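Notebook, laundry cell, October
Door and basket perception, Cirner stack 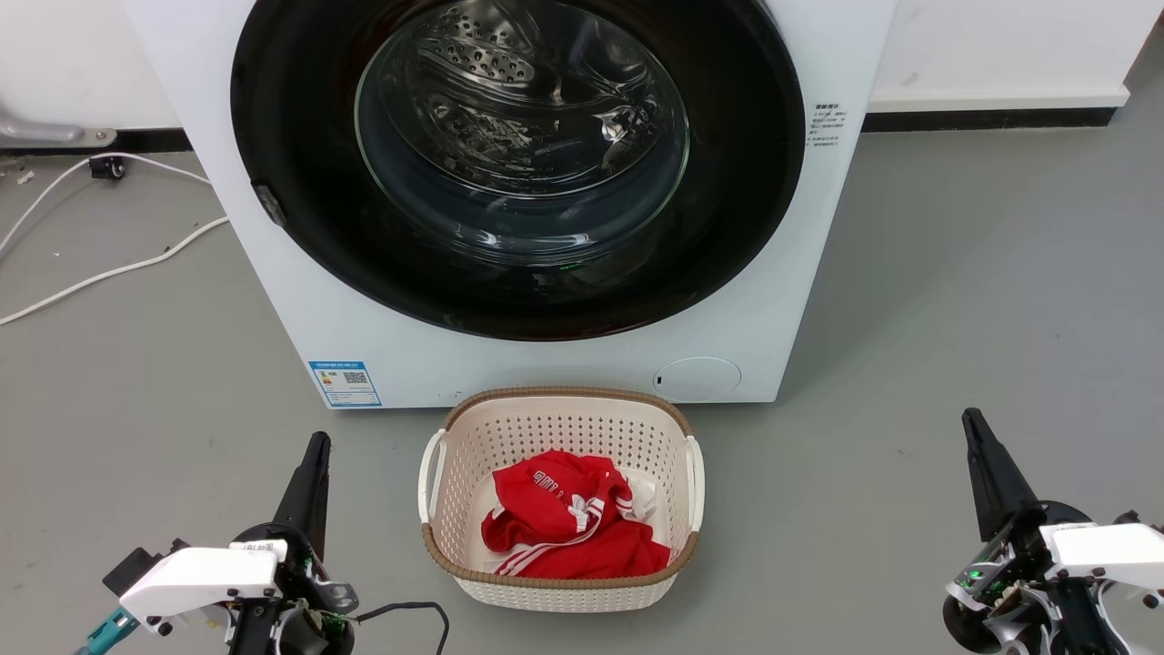
Head camera, start pose. Door closed, basket in front, both grippers in view at the bottom corners.

09:40. Picked up where the last entry stopped. Door pose estimate was jumping between two solutions whenever the drum showed clearly through the glass. The ellipse fitter in Groreck takes either the outer edge of the black rim or the edge of the glass, and the two give different depths. Locked it to the outer edge and moved the radius into the appliance config. Streaks on the glass still produce short false arcs. Masked everything inside the rim before fitting, and the arcs are gone from the debug overlay.

10:30. Basket. The lattice sides are bad for stereo: depth leaks through the holes and the planner gets a basket with gaps in it. Replaced the raw cloud with a fitted box, top taken from the brown rim, which segments cleanly against the white. Collision padding is on the box only. The inside stays open so the fingers can reach the garments.

Garment segmentation returns the red one as 3 pieces, split along the white stripes and the lettering. The white cloth under it merges with the basket wall. Tried the merge threshold at 750, then 1,000. At 1,000 the red pieces join. No change for the white cloth at either value. Left it at 1,000 and opened a ticket in Kavanagh.

11:15. Self-filter. The cable loop on the left arm is not in the URDF, so it comes through as an obstacle near the wrist and the planner refuses the short approach. Added a capsule for it. Same for the exposed board on that side. The right arm needs its own check, do not just mirror the values.

Floor cables on the left are below the height cutoff and do not appear in the map. Fine with a fixed base, wrong as soon as the base moves. Bitent has a keep-out layer that would cover it.

Open:
- white on white, try depth edges before retraining anything
- rim radius should come from the fit, config value is a stopgap
- rerun the two logged door approaches with the new mask
- right arm capsule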